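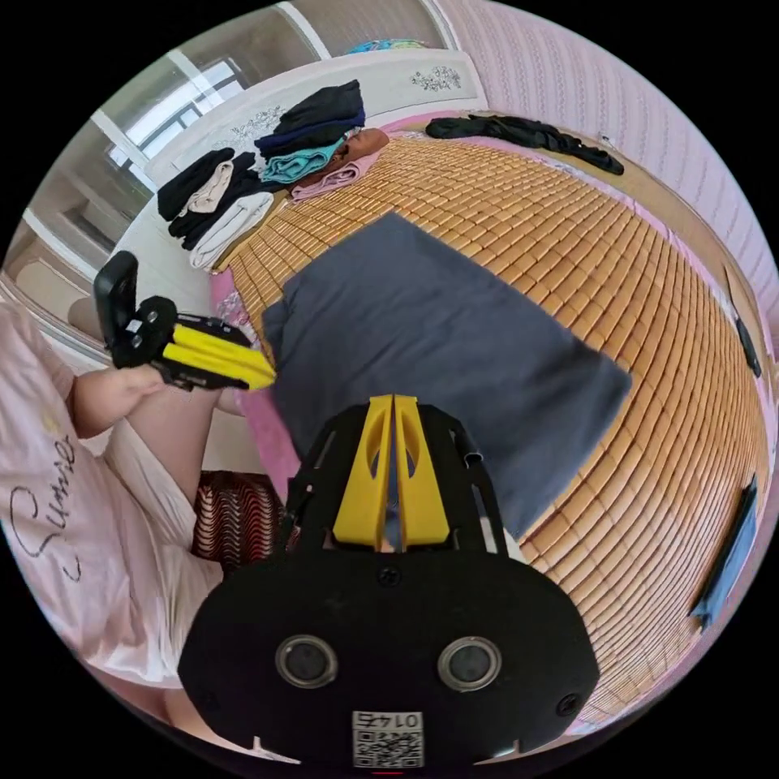 How does the planner decide where to fold next when two grippers are working on the same piece of cloth?

It looks at the corners first. The new Kuvach release scores every corner it can find, picks the pair that gives the flattest next fold, and only then splits the work between left and right. That order matters a lot, and we're so pleased with it! The old version assigned hands first and then spent ages untangling crossed paths.

We trained this one on 413 folding runs from homes in Rimusmont, all on ordinary clothes and towels, and replanning now takes 200 milliseconds on the Nistor board. Dark fabric is still the hard part (corners vanish into shadow), but the new edge filter helps more than we dared hope. Hilteck users can switch it on in the planner settings, under "cloth". Fitted sheets come next, in January, if the corner scoring survives elastic.

Comments

Does the edge filter work with the older depth driver? Mine drops out on black T-shirts.

Same question. Also, 3 folds in a row on a gray towel last night, no replans. Love it!

Can we get the corner scores in the log file please?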